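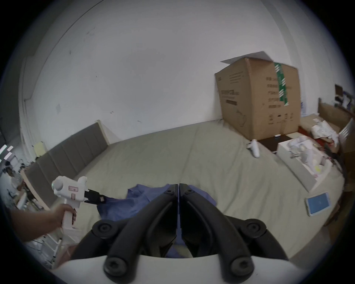 Visit report: Skedbridge open day at Fenora
Dec 10, 2022

Fenora opened its office to users of its home inventory program, Skedbridge, and our user group sent a small party. We had 3 hours on site, which was enough for two demonstrations and a long question session. I went mainly to ask about importing, as our members send me more mail on that than on anything else.

The first demonstration covered the new import screen. You choose a spreadsheet, and Skedbridge reads the first 50 rows to guess which column is which. The guesses are shown next to the field names and can be changed from a drop-down list. Anything left unmatched goes into Notes. In the current version it is dropped without a message, so this will save people some grief. Dates are still a problem. A file with the day first and a file with the month first look the same to the program until it meets a number over 12, and you have to set the order yourself under Preferences before you start.

Custom fields were next. The limit is going from 11 to 34 per collection. Custom fields can be sorted and printed, but they can't be used in a saved search yet. We were told that is planned, with no date given. 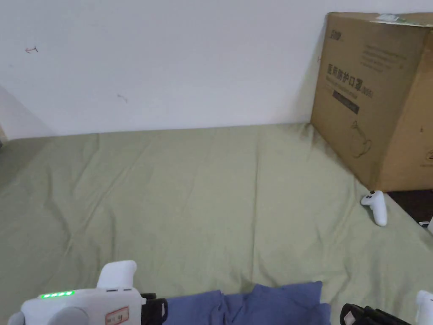

Existing collections will keep their field order when you upgrade, and the old printing layouts will open as they are. If you have renamed a standard field, such as Location or Condition, check it afterwards. The upgrade we watched put one of the renamed labels back to its original wording. The developer running the session wrote it down.

The second demonstration was Wan, the phone app for scanning barcodes. It now stores scans when there is no signal and sends them to the desktop when you reconnect. Duplicates are marked in a grey bar at the top of the list, and you decide whether to merge them or keep both.

I asked about moving records over from Grulov, which several of our members still use. There is no direct converter. The advice was to export from Grulov as CSV, with images turned off, and add the cover pictures again by folder. I tried this at home in October with a small catalogue and it worked, apart from the accented characters. Saving the file as UTF-8 first fixes those.

Handouts from the day are in the members' area under Downloads.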